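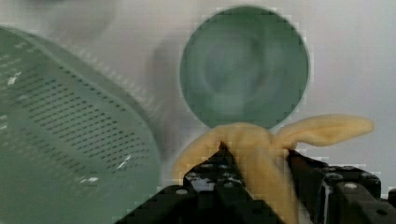
4. Checking Poselis labels before you let the planner use them

Poselis will give you a label, a pose and a confidence score for every object it finds. Treat all three as claims. The score tells you how sure the model is, and a model can be very sure of something wrong. Work through this section every time you change the table layout, the lighting or the model file.

4.1 Set up the views

1. Stop the Naltetti planner. The status line must read IDLE. A grayed-out Run button does not mean the planner has stopped.

2. Open View > Cameras and turn on the wrist view and both table views. Set the rotation of each table view by hand. Auto-rotate guesses from the table edge and has guessed wrong on our bench more often than right.

3. Jog the arm to a grasp and hold it there. Do not use the demo pose. Everything looks good in the demo pose. 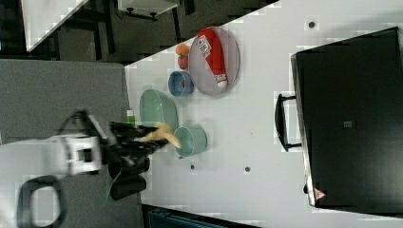
Figure 4-2. Table view before rotation is set. Gripper holding the yellow item, teal cup nearby.

4. Save a snapshot from all active views. The default buffer is 2000 ms. If the three time stamps differ by more than the sync limit, throw the set away and take another.

Note: The release notes say sync is automatic from build 3370 on. Check the time stamps anyway.

4.2 Compare labels across views

Open the label table and sort it by object ID. You are looking for one physical object with two names. Soft or rounded things are the usual trouble. Up close in the wrist view, a yellow shape in the fingers may score high as cloth, and the same ID may come back as fruit from a table view. The merge step does not flag this. It keeps the label with the higher score and drops the other without a warning, so the log you read afterward looks clean.
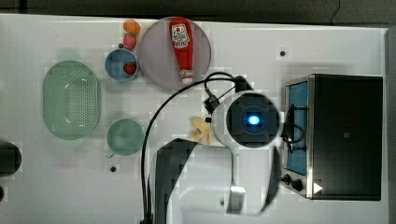
Turn off Merge on Score before you go any further. With merging off you get a longer and uglier list, and that list is the one to trust. Any ID with two labels should be set to Unknown until a person has picked one. Katherine Huamán's script, split_ids, does this in one pass, but it skips objects that are partly hidden by the arm. Those you still have to check by hand.

Do the same for matching colors. A green bowl and a green colander are easy to tell apart by eye. The segmenter may join them if the gap between them is narrow in one view.

CAUTION: Do not raise the score threshold to make double labels go away. It hides the conflict and leaves the wrong pose in the planner's map.

4.3 Check what the arm is hiding

1. Turn on the arm mask. The mask covers the links and the gripper. It does not cover the cable, whatever the tooltip says.

2. Look for objects that Poselis reports on top of the cable loop. Delete them.

3. Move the arm to a second pose and save another snapshot. An object that vanishes from the list while it is still on the table was never being tracked well. Mark it Static and enter its pose yourself.
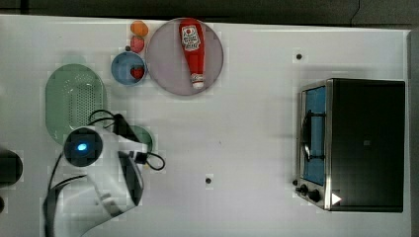 4. Set Occlusion Hold to 900 ms. Longer values keep dead objects in the map.

5. Restart the planner in Dry Run and read the path before you enable motion. If it passes through the rim of a bowl, go back to 4.2.

Last checked by Jairo Puma, 17 June 2019. Send corrections to Sheyla Restrepo with the snapshot set attached.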